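The Linen Closet, Part Two: Towels

July 28, 2022

So I promised a follow-up to the sheets post and then went quiet for ages, sorry! We had the move to the upstairs apartment in Udstead, and then my sister visited, and then it was too hot to think about anything made of cotton. But I'm back, and I have finally dealt with the towels.

Some background for anybody new. Our linen closet is a narrow thing at the end of the hall with three shelves, and the door opens the wrong way, so you have to stand half inside the bathroom to reach anything. When we moved in I shoved everything in there by the armful. You'd pull out a hand towel and get a hand towel plus a pillowcase plus the tablecloth from my grandmother, all down on the floor. I lived with that for longer than I'm going to admit.

What got me going was the price of new ones. I had it in my head that our towels were worn out and we needed a whole fresh set, so I filled up a cart on the Karnalier site and it came to 70 dollars before shipping. For towels! I closed the laptop and went and took every single one out of the closet and put them on the bed to see what we really had.

And they were fine. Most of them were more than fine. A couple were scratchy from years of too much detergent (my fault) and some had gone a bit gray, but the good white ones were hiding at the back where I never reached. I'd forgotten how nice the woven borders are on that kind of towel, the part that isn't fluffy. 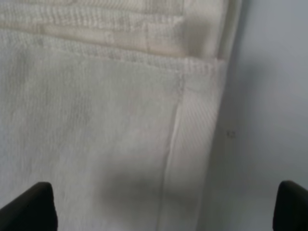

White cloth, cream border, and a hem I'm a little bit in love with.

I'm a hem person now, I guess. Once you start looking at them you can't stop. A good one lies flat and the stitches are small and close, and that side of the towel keeps its shape for years. A cheap one goes wavy after a few washes, and then the towel never folds square again no matter what you do to it. I had two like that and they went straight into the rag bag under the sink.

The washing part I'll keep short, as I went on and on about it in the sheets post. Half the detergent you think you need. No fabric softener on towels, ever – it coats them and then they just push the water around on your skin. A cup of white vinegar in the rinse if they've gone stiff. I ran the scratchy ones through twice like that and they came back much better than I expected, though one of them still has a smell when it gets damp that I can't place. It's the dog's now.

I also shake them hard before I dry them. My mother did this out on the back steps, a big crack like a whip, and I used to think she was mad about something. She was getting the loops to stand up! It does work. I do it in the hallway and the downstairs neighbor has been very kind about it so far.

Okay, folding. This is where I had opinions and have had to change them.

I used to be a roller. I rolled everything, and I rolled with confidence. Rolls look great in a basket in somebody else's bathroom, but on a deep shelf behind a door that opens the wrong way they were a disaster, because the minute you take one out the others slide into the hole and start unrolling. So I've switched to a plain fold, thirds the long way and then over again, until you've got a chunky little rectangle. The edge with all the layers goes to the back and the smooth round edge goes to the front.

The trick is in the corners. If you fold from the middle of the towel with your palms you get a sort of pillow, puffy in one spot and thin in another. You want to take hold right at the edge, pinch it, lift it a little so it isn't dragging on the table, and bring it over.

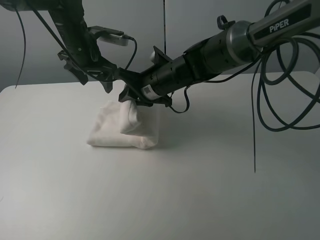 Then you leave it alone. I'm a patter, I want to pat and smooth and tug at everything, and with terry it only makes things worse. The loops grab each other and the layer underneath comes along for the ride. Set it down, one pass with the side of your hand if you absolutely must, and move on to the next one.

A hard flat surface makes a huge difference too. I'd always folded on the bed with the basket next to me, and the bed gives way wherever you lean, so every fold came out crooked and I blamed the towels. Now I clear the kitchen table and do the lot there. It's a better height for my back as well, and I can have the radio on.

I was talking about all this on the phone with my friend Ona, who folds for pleasure (hers are like bricks, it's unnerving) and she asked me if I was measuring the shelf. I was not measuring the shelf. I was folding everything the way I liked and then being annoyed that it stuck out over the edge and caught in the door. So I went and got the tape. You fold to fit the shelf! The stack only needs to be a finger's width shy of the front, and whether that means halves or thirds depends on your closet and not on what some woman on the internet (hello) tells you.

Once I had the depth right I tried a few different ways of finishing the fold, to see which one would stay put when you slide your hand in under it. Some people tuck the end in like a burrito. It's tidy but it takes forever, and nobody else in my house is going to do it, so that's out. What I ended up with is a slightly fat fold with the hem turned to the top, so I can see at a glance if it's one of the good ones. 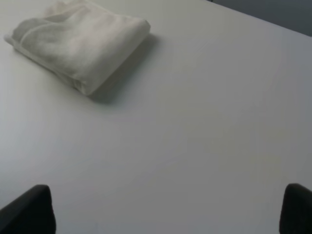 Ansel Delacroix wrote in after the sheets post to say that hem-up is wrong and always has been. In his house the hem goes inside where it can't be seen, and the only thing facing out should be one clean fold, "like the spine of a book." He also thinks I keep too many towels.

Well, Ansel, you may be right about the second one. I gave it real thought after I'd cooled down. We're two people and a dog, and what I've settled on is three bath towels each, which covers one in use, one in the wash and one on the shelf. Guests get their own little pile on the top shelf, tied with a ribbon from a Stisudus cookie box so that we don't raid it on a lazy laundry week. (We raided it. I've tied it back up.)

As for the spine of a book, I tried it for a week and it does look smarter. It also meant I pulled out the everyday towels for company and dried the dog with a good one. So hem-up stays.

A few other bits, in no order at all:

Hand towels don't go in the closet anymore. They live in the bathroom drawer standing on their ends like files, and I wish I'd done that years ago.

I don't stack higher than my forearm from wrist to elbow. Past that the ones at the bottom get squashed flat and nobody uses them, and you've got the same top few going round and round until they're threadbare. Clean ones go on the bottom of the pile. It's a pain to lift the stack each time but you get used to it.

No lavender sachets. I know, I know. I had a very pretty one from the Vītola stall at the spring market and everything on that shelf smelled like an old purse, and I was sneezing every time I washed my face. It's in the sock drawer and I like it very much there.

If you line your shelves, use plain paper. I had that sticky-backed stuff at the last apartment and it grabbed the bottom towel every time I tried to slide the stack out. I spent a whole afternoon getting it off with a hair dryer and a butter knife before we handed back the keys.

And check them over for lint and specks while you fold. White cloth on a white table under a good light will show you everything, and it's the easiest time to pick off a stray hair or snip a pulled loop. Snip it, don't pull! One pulled loop turns into a bald stripe before you know it. I keep the nail scissors in the basket now so I don't have to get up.

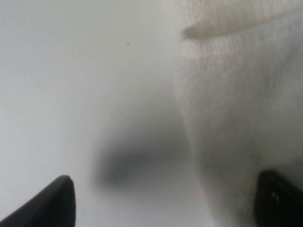 What's Left

The tablecloths, mostly. My grandmother's is linen and I'm scared of it. It's got a stain near one corner that has been there since before I was born and there's a family argument about whether it's wine or beet soup, and I'm not sure I'm allowed to get it out even if I could. If any of you have soaked old linen and lived to tell the tale, please leave me a comment, and tell me what you used.

Then there's the bag of single pillowcases. I can't throw them out and they don't match anything. I'm thinking drawstring bags for shoes, or maybe dust covers for the winter coats, but my sewing machine is still in a box somewhere behind the bikes, so that one is going to have to wait until September.

Oh, and somebody asked what happened to the 70 dollar cart. I let it expire. I did go back later and buy one bath mat, in green, and it sheds all over the floor.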